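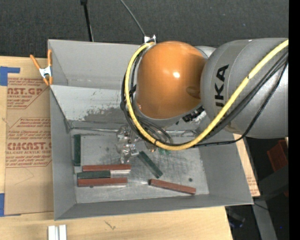

Fig. 1. Bin cell with green and red blocks, gripper over the center-left of the floor.

Unit 5 handout: Where the examples come from
Course notes, Learning for Manipulation. Prepared by Lourenço Simões, with corrections from Lemlem Zeleke.

Read this before the August lab. Bring it with you, marked up.

1. What counts as one example

Most papers you will read this term give the size of their data set in the abstract and the way it was collected in an appendix, if anywhere. I would like you to read them in the opposite order.

For the block task, one example is a record of a single attempt: an image before the arm moves, the grasp that was commanded, the joint readings on the way down and up, and a label. The label is a one or a zero. Everything the learner will ever know about success passes through that one digit, so ask who or what wrote it. In our Tarkmont set it is written by a check on finger opening after the lift. If the fingers stopped before closing all the way, the script calls it a grasp. A block pinched by one corner and about to fall gets the same label as a block held square.

2. The bin is part of the data

Look again at Fig. 1. The blocks are rectangular and come in two colors. The floor is flat metal, scratched and smudged, with dull reflections. A strip of bare floor between two of the red blocks looks pale and shiny. Blocks lie close to the left wall and close to the front wall, and three of them are bunched together.

Each of these is a fact the model can use, whether or not you meant to teach it. A dark green block on gray metal is an easy thing to find. I have read claims of "object-agnostic grasping" that rested on less variety than this. Before you believe a number, ask what else would have to stay the same for it to hold. Would it survive a wooden tray? A matte floor? A block the color of the bin?

Notice also how much of the arm and its cables the camera takes in. In Fig. 1 the yellow and black cables nearly hide a green patch near the middle of the bin. If you take your "before" image with the arm down like this, you are asking the model to label things it can't see. Park the arm first, then take the image. Half of you will forget.

3. How attempts get chosen

Three common ways, in order of how often they are used and badly described:

Random. Pick a point over the bin, pick an angle, go down. Cheap, and mostly misses. In the first Tarkmont run we logged 177 attempts and 80 were labeled as grasps, which should make you suspicious. Random picks don't do that well. Lemlem went back through the log and found that the sampler had been limited to points inside a detected block. That is a perfectly good method, but it isn't random, and our own report said it was.

Demonstrated. A person guides the arm. You get good grasps and very few bad ones, and the bad ones are the part the learner needs most. People also avoid the walls.

Policy-driven. The current model picks, and the results go back into training. This is how most large sets grow. It is also how a model comes to know a great deal about the blocks it already likes and almost nothing about the one flat against the side.

4. Resets

After a successful lift the block goes back into the bin. Where? If it is always dropped from the same height over the same spot, you will collect a pile in the middle and a model trained on piles in the middle. The Stalatmont set has this problem, and its authors say so, to their credit — page 2 of the notes, in small type. Stir the blocks by hand between batches if you have to, and write down that you did.

5. To hand in

Take the Holovko log (114 attempts, on the course page) and split it twice: once at random by attempt, once by batch. Train the baseline on both. Report the two scores side by side and explain the gap in one paragraph. "More data would help" will not be accepted as an explanation.

Then pick 10 zeros and look at the images. Write down which ones you think are mislabeled and what you based that on. Lemlem has her own list and will compare.

Optional reading: the Clanik report, sections on labeling only. Skip the results until you have written down what you expect them to be.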